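Pots and Planters, Danddale Porch Sale

Well, the porch sale came and went and I finally have my camera roll sorted! Quite a few of you asked what was on the tables, so I've put together a little tour of my favorites. Everything came out of my own house (I've been buying pots for 25 years and the shelves gave up in March), so these are old friends, every one.

Saturday started at 7 and by lunch I was down to one table and a very warm lemonade. Josué Moura drove over from Lacerda with his truck and helped me haul the heavy stuff - thank you, Josué, you still have my good gloves.

I priced most things at 10 dollars, with a few of the bigger ones higher. If something here catches your eye, send me a note, I kept back a small box of leftovers.

The small stuff

I'm a sucker for a pot with a pattern, and the gray-taupe one is the piece I went back and forth on all week. Little raised white dots under the rim, then two rows of white triangles meeting point to point like hourglasses. The edges are a bit chipped and the white is patchy in places, and I like it better that way. The succulent in it spills over both sides, dusty green going to lime at the tips, and it has never needed a drop of water from me.

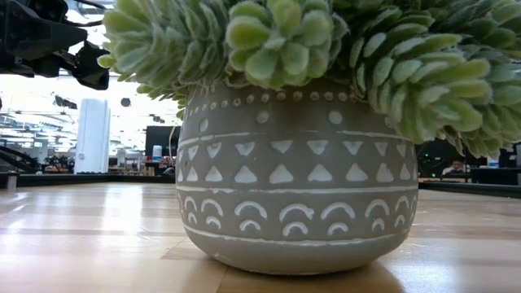

Still available

The pot and its succulent go together, 10 dollars for the pair. I also have a stack of plain saucers and a Costametti hanging basket with its chain. Pickup is any evening after 5, just knock on the side door.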